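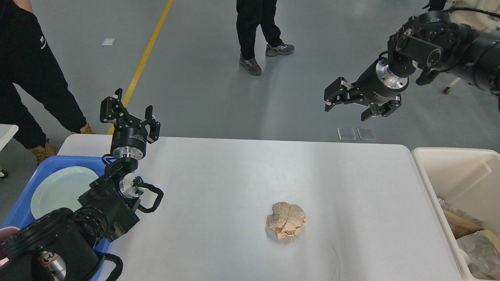

Posted in: Course Materials > Robot Cells > Setup and Care

Handout 2: Looking after the two-arm sorting cell
Hacer Karakaya, April 10, 2019

OK, so last time we got as far as the power-up sequence and then ran out of time (my fault, I got carried away about fuses). Let's pick up with the part I love, which is the morning check!

Start with the fingers. Open and close each gripper by hand command and listen. Then look at the small screws on the fingers, every one of them, and put a driver on anything you don't trust. The cable loops come next: move the arm slowly through its reach and watch that no loop snags on the joint below it or drags over the table.

After that, wipe the table. Scuffs are fine, grit isn't, and please don't use the strong cleaner from the Storko shelf, it leaves a film the camera hates.

Now the bins. Blue on the left for plates and other things we keep, pale one on the right for trash. Push both snug against the table, then run one easy item before you try the full mix. I always use a ball of brown paper. Foil bags and bubble mailers come later, they're shiny and they crinkle and they'll make you doubt your whole calibration.
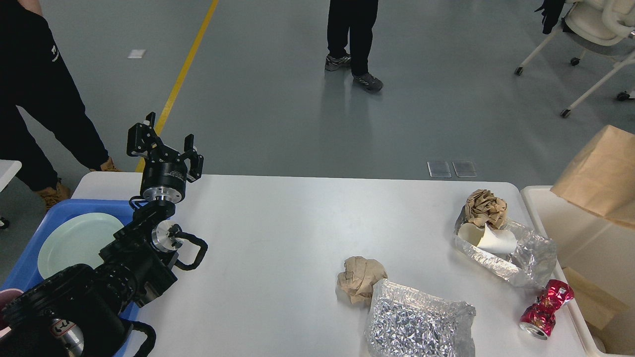

When a pick goes wrong

Pause first, then reach in. Write down the item and the program number (ours is 419) in the Cledura log. If the same finger slips twice, find me or Sutrisno Ngui before you change any grip force, okay?

We use cookies to remember your settings. Accept | Manage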